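The composite hour
Oleksandra Pavliuk

The second season of Cenda returned to Skeneo in December with 36 episodes and the same editing practice as the first. Each episode is labelled as one day in the Flullemcombe house. My position is that the label is inaccurate and that the program should carry a clock.

A day in the house is logged continuously and cut to a single hour. Compression on that scale is unavoidable, and I have no objection to it. My objection is to reordering, where a reaction recorded at breakfast is placed after a remark made at dinner.

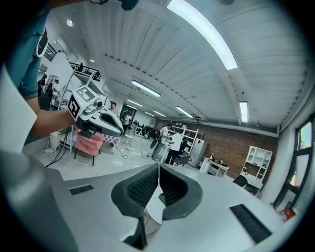

Reordering can be detected by viewers, although the method is tedious. The most reliable marker is clothing, particularly anything with a distinctive edge. A teal short sleeve with a white-and-black stripe at the cuff, as in the photo, can be matched between shots even when the wearer's face is out of view. Plain grey jumpers are close to useless for this purpose. Window light comes second, and the level of the fruit bowl a distant third. In episode 4, the nomination argument fails on all of these measures, and the housemate who appears to walk out in anger is wearing the previous day's shirt.

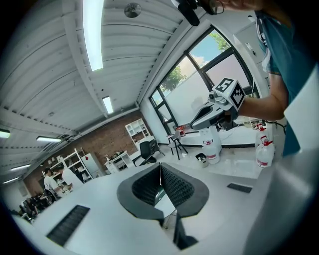
Why the vote matters

In a scripted drama none of this would be worth recording. Cenda, however, asks its audience to vote, and the vote removes a contestant from contention for the prize. The edited hour is therefore the evidence on which a decision is made. Most voters don't watch the live feed, which runs overnight and is behind a separate subscription. 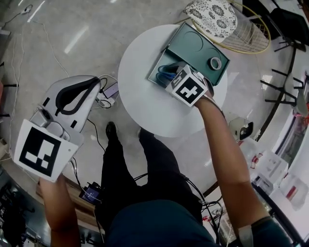

A small timecode in the lower corner would be sufficient. It would cost the producers very little, as the source recordings must already be synchronised for the edit. Where a sequence is assembled out of order, the displayed time would jump backwards and the viewer could judge accordingly.

The usual reply is that a clock spoils the colour of the program. Sporting broadcasts have carried one for decades without losing their audience. If Skeneo considers it too intrusive, the times could be published with the episode notes before voting opens.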